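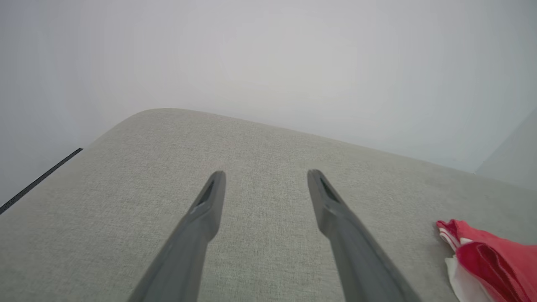

Tema 9. Telas de tapicería: ligamento, tacto y desgaste

Antes de entrar en materia, un recordatorio: traed a clase el muestrario que repartimos en marzo, aunque esté incompleto (sé que a más de uno le faltan los terciopelos, no pasa nada, ya los iremos reponiendo).

Una tela de asiento se juzga primero con la mano y después con la ficha. Con la mano notamos el cuerpo, el pelo y la elasticidad al bies; en la ficha buscamos la composición, el ancho útil y el peso por metro cuadrado. En el muestrario, la Slanina pesa 514 gramos y la Jelta bastante menos, y sin embargo casi todos los grupos del curso pasado eligieron la primera como la más ligera. Es un error muy comprensible: el acabado suave engaña.

Repasad los tres ligamentos básicos, tafetán, sarga y raso, y fijaos en cómo cambia la resistencia al roce según la longitud de las bastas. Cuanto más larga la basta, más brillo y también más enganchones, cosa que quien tenga gato en casa conoce de sobra.

Para el ejercicio, frotad cada muestra 1000 veces con el paño de lana y anotad cuándo aparecen las primeras bolitas. ¡Con paciencia, que se puede hacer en varios ratos!

Lectura: los apuntes de Angus Maihi sobre fibras mixtas, hasta la página 102. El apartado de tintes lo dejamos para el tema siguiente.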